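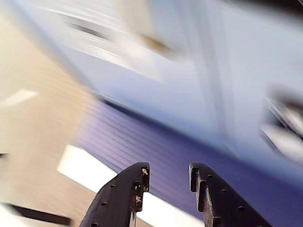 Barum gripper kit trial, progress report no. 2
To: Edeltraud Hauser
From: Rahel Fankhauser
cc: Witold Górecki, Rupert Gisler

Edeltraud, short one this time, written between runs. Full numbers come with the November report. You asked for three things: is the kit worth the money, what has gone wrong, what do we still need from you. In that order, more or less.

Where we are

Kit is the Barum two-finger set with the wrist camera mount and the software subscription. Unpacked, mounted, running. Setup took Witold a day and a half, the manual says two hours. Most of the lost time was the cable adapter, which was not in the box and had to be ordered from Vollby. They were quick about it.

649 grasp attempts logged so far, all on the small parts list we agreed with you. No soft items yet. Soft items are next block.

Of the 13 part types on the list, all are now in the test set. The thin washers are still the problem child. Fingers close fine, the part slides up the inner edge and tips. Barum support says use the lower notch, we tried it, a bit better, not good. The bottle caps and the short pipe pieces are no trouble at all, Rosaire has stopped watching those and just lets them run.

Finger wear

You will want to know about this one before renewal. The dark coating is chipping near the tip of the left finger, mostly at the upper inner corner, lighter material showing underneath. The right one is worn on the faces of the notches. Doesn't affect the grip as far as we can tell but we haven't measured it properly. Row of holes along the outer edge is for the add-on pads, which we did not buy. Maybe we should have.

Asked Barum whether chips like this are covered. Answer was "cosmetic". Rupert wrote back, no second answer yet. Spare finger pairs are in the catalog but listed as out of stock.

Camera and fast moves

At full travel speed the wrist view smears badly. Fingers stay sharp because they ride along with the camera, everything behind them turns to streaks and the detection drops out until the arm settles. So we put in a pause before every look. Works, costs us cycle time. We run at 80 percent speed now for the whole program and only pause at the bin and at the tray.

Shorter exposure would help and we have the light for it, the bench is bright enough. But the setting is locked in the basic subscription. The next tier up has it open. Witold thinks there is a way round through the config file, I said leave it till the trial is over, I don't want a warranty argument on top of the coating argument.

Software

Okay mostly. The teach screen is easy, Rosaire learned it in a morning and he had never used one. Logs export clean. Two crashes, both when saving a program with a long name. Short names now.

The update in the middle of the block reset our grip force values and we lost an afternoon re-entering them. We keep a paper copy taped inside the cabinet door now. Please don't laugh.

Compared to the Grovum

Rupert ran the same parts on the old Grovum gripper where he could, it can't open wide enough for the pipe pieces. On what it can hold it is slower but it does the washers better. Different finger shape. Its fingers are still fine, but it has no camera so somebody has to line the parts up, and that is the hours we are trying to save. I'd keep it for washers if Barum doesn't come up with something.

Money

Kit and mount paid. Adapter came out of small purchases. Subscription is paid to the end of the trial and renews by itself unless we cancel in writing, so somebody has to put that in a calendar. I have put it in mine.

Hours: 32 left in the budget for Rosaire. Enough for the soft items, not enough for soft items plus a repeat of the washers. Need you to pick.

What we need from you

Decision on the hours, see above.
OK to order one spare finger pair when they're back in stock, or a no.
Go-ahead to ask Barum for a month of the higher tier free of charge so we can test the exposure setting. They may say yes, their sales guy offered something like it on the phone, not in writing.
The signed loan form for the Grovum, Rupert still hasnt got it back.

Next

Soft items block: pouches, foam rings, the small bags. Pads question comes up again there, I expect bare fingers will mark the pouches. Will take close-ups of both finger tips at the start and end of the block so theres something to send Barum that they can't call cosmetic so easily.

Success rates per part are not in here, I know. The washer runs before the notch change and after it are in the same log and Witold has to split them by hand first. He's on it, table by end of next week.

Rahel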